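# Masking the fingers before you run tracking

Updated Jun 18, 2023. Tested with Jurnotico 5.

Wrist camera footage from the hand-held gripper goes through Jurnotico before any policy training. The tracker picks corner features in each frame and follows them to work out how the camera moved. The fingers travel with the camera, so features on them tell the tracker that nothing is moving. Mask them out first.

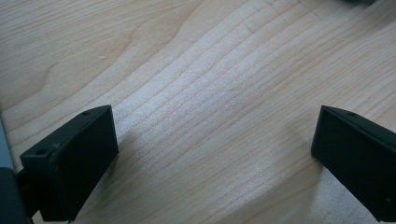
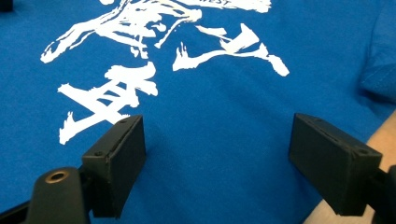
**Do I need a separate mask for every surface I record on?**

One mask per camera mount is enough. The mask follows the position of the fingers in the picture, and that depends on the mount and on how far the fingers open. Make a new one when you change the lens, loosen the mount or swap the fingers.

## 1. Export sample frames

Pull 20 frames from a calibration clip in which the fingers open and close fully at least twice:

```
jurnotico sample calib.mp4 --count 20 --out frames/
```

Spread the frames over the whole clip. If they all come from the first second, you get the open position only and the mask will be too small.

## 2. Draw the mask

Open the folder in the Trukum editor and draw one polygon per finger. Cover the finger at its widest and at its narrowest opening, and take in the mounting parts behind it. Leave a margin of 16 pixels on the inner side.

Shadows are a judgment call. A soft shadow on bare wood gives few corners, and you can usually leave it unmasked. A hard shadow edge moves with the gripper and will be picked up as a feature, so widen the polygon or change the lighting.

Save as `mask.png`. White is kept, black is ignored. Dastden reads it the other way round – if you share masks with that pipeline, invert them on export.

## 3. Check the feature count

```
jurnotico features frames/ --mask mask.png --report
```

The report lists the number of features per frame outside the mask. We use 76 as the lower limit. Below that, tracking tends to drift on slow moves and drop out on fast ones.

Results vary a lot by surface. Printed fabric with sharp edges gives strong corners, but cloth can shift when the gripper touches it, and then those corners are wrong. Wood grain stays put but is low in contrast, and a bright reflection can wipe out a large part of it. For both cases, set the detector to spread its points over a grid:

```
detector:
 grid: [5, 5]
 min_features: 76
 reject_moving: true
```

`reject_moving` drops points that disagree with the main camera motion. Turn it on for any task with cloth.

## 4. Run tracking

```
jurnotico track session/ --mask mask.png --config innes.yaml
```

`innes.yaml` is the shared config for the Innes rig. Copy it before editing – the nightly job reads the same file.

## Known problems

- Masks made before December used the old crop and sit too low. Redraw them.
- If the path comes out flat while the gripper was clearly moving, the mask is probably inverted.
- Auto exposure makes features flicker on shiny tabletops. Lock it before recording.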